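We use cookies to keep you signed in. OK

How many demos do I need for a pod task?

Pirjo Mäkelä
I'm teaching a simulated two-armed robot to load a coffee pod. I've got 90 demos so far and it still misses — how many more?
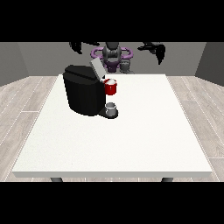 Should I keep the failed tries?
Keep them in a separate folder and train on the good ones first.

Umutar
I had 145 and it was meh. At 261 mine got decent! Move the machine a bit between takes.

Kan
more is better

Comments
Nitcombe: Moving stuff helped me too, thanks!
Ganport: same problem here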